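Lesteck Bird Club, minutes of the August 2020 meeting

Hi all, I took the notes again, so blame me for the spelling. Seven of us on the call, plus Vasco Gouveia, who joined from his car and dropped off twice.

Last month's minutes were fine except that I had the wrong marsh for the bittern. It was Arnum, at the south end. Fixed!

Money first. We have 700 dollars in the account after paying for the new spotting scope tripod. Heino Sepp asked if we could put 500 of it toward the Lendov trip in spring, and we talked about that for way too long (sorry, Vasco). We agreed to wait until we know whether the ferry is running. If it isn't, we'd have to drive the long way and find somewhere to sleep.

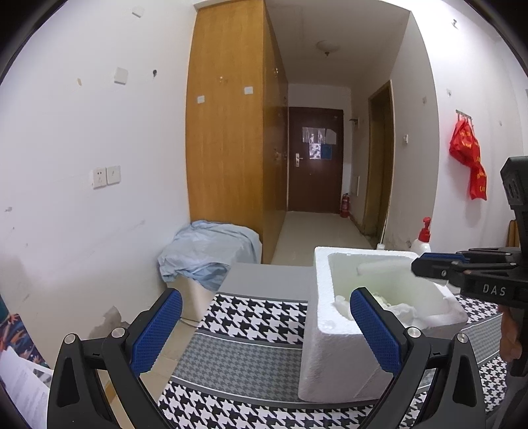

Next up was the swift count. Heino has entered all the evening sheets and the best night was 219 birds going into the old school chimney, which beats anything I can remember. I still have my own paper sheets from the first two evenings and I promised to pass them on. I also said I'd bring my box of old trip lists to the next meeting, and we got sidetracked into what to store paper in. I like an open styrofoam box with some crumpled white tissue in it for eggshells and feathers at the school table, but for paper Vasco says get a proper file with a lid, and he's probably right. Heino wants the lists typed up by winter. I said I'd try!

Arnum hide: the door sticks and the log book is full. Vasco will take a new book over and have a look at the hinges. Please keep writing the wind direction in, it really helps with the tern records.

Grīnberga Meadow walk: we're going ahead, early start, meet at the lower gate. Bring your own binoculars this time, no sharing. Heino leads, I'm at the back with the slow walkers, and I'm very happy there.

Anything else: Vasco heard a quail, twice, and would like it in the minutes. It's in the minutes.

Next meeting same link, same time. Heino to chair.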